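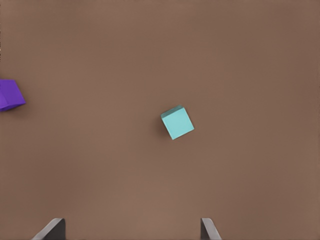 Rodrigo Rocha wrote in the margin of his form that teal is what people say when they have lost the argument about blue and would like to leave the room with some dignity. We had left the margin there for corrections to the mailing address.

4.2 Disagreement within households

Of the 2457 forms returned, the ones filled out by two people at the same kitchen table gave us the most trouble. The instructions asked each adult to name the colors on the Pleluler card alone and in silence. Many couples chose to confer. We know this from the crossed-out words, the changes of pen, and in one case a short paragraph on the subject of the respondent's brother-in-law and his bathroom.

Section 3 described how we sorted answers into basic terms (red, green, brown), modified terms (light green, dirty brown) and object terms (salmon, mustard, mint). Within households, agreement on basic terms was high for the strong colors in the first row of the card and poor for almost everything in the fourth. Partners who settled on the same basic term often parted over the modifier. "Light" and "pale" were used as if they were different colors by people who, when we called them back, could not say what the difference was but were quite sure there was one.

The blue-green boundary behaved as the older literature said it would, which is to say badly. We had hoped that a long marriage would pull two people's boundaries together. It does not seem to. Couples in Tondgate who had shared a house for decades placed the line no closer to each other's than couples who had moved in together the previous December. What the longer marriages did produce was a private vocabulary. One pair used the name of a former car for three separate patches, and both partners used it the same way.

Object terms raise a different problem, since they depend on everyone having met the same object. Salmon is the clearest case. In Saragih, where the fish is sold mostly smoked, the word covered a fairly deep orange-pink. In Hellari it reached well into what the rest of us would call plain pink, and a few respondents used it for anything pinkish that a man might be asked to wear. Red had no such trouble. It was applied early and with confidence, and it stopped where salmon began, wherever the respondent happened to think that was. We follow the card's own labels in the text below, mostly so that the authors can stop discussing it.

Figure 4. Light cyan (first panel, at the head of the section); red and salmon (second panel), on brown. 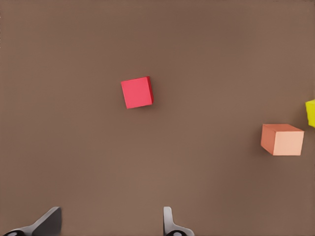 The follow-up interviews were meant to settle whether these differences lie in seeing or in naming. We invited 50 households and heard from 8. Idalina Louro ran the sessions in the evening, after work, when people are tired and decorating decisions tend to get made. She asked each partner to sort the patches into piles before giving any names. The piles matched far better than the words had. Two partners would build the same pile, patch for patch, and then call it by names that each found ridiculous in the other.

We take this as modest support for the naming account. A stronger claim would need more households and a less talkative sample. It would also need a better card, as the fourth row was printed in two batches and the second batch came out slightly warm. Forms from the second batch are analyzed separately in Section 4.3.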